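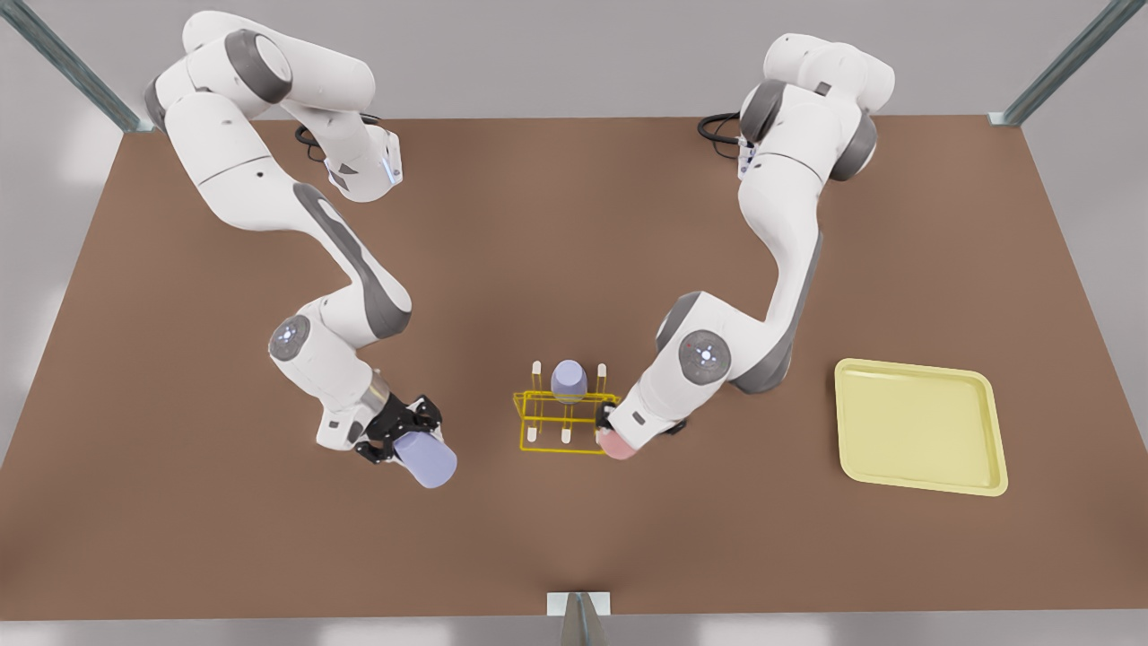 One reader of the last edition wrote in to say her powder always looked chalky by lunchtime, and could the guide please cover the brush as well as the compact? Gladly! Getting the Drelska brush ready is half the fun.

Section 6: First use of your Drelska powder brush

1. Slide off the mesh sleeve from the handle end, so the bristles keep their dome.

2. Wash the head in lukewarm water with a drop of Skikirau cleanser. Swirl it in your palm until the water runs clear.

3. Squeeze gently, reshape and lay flat to dry for seven hours. Overnight is lovely too.

4. Tap the brush into the powder – one light tap is plenty – and knock off the extra on the rim.

5. Press, then sweep, starting at the center of your face and working out. You'll love how soft the finish is over Dakness cream blush!

Note: Shade 791 is sheer, so go ahead and build a second layer wherever you want more glow.

Caution: Never stand a wet brush upright. Water can run down into the collar and loosen the glue.

Caution: Stop using the powder if your skin stings or turns red. Keep it away from broken skin.

Replacement sleeves are listed in Section 9.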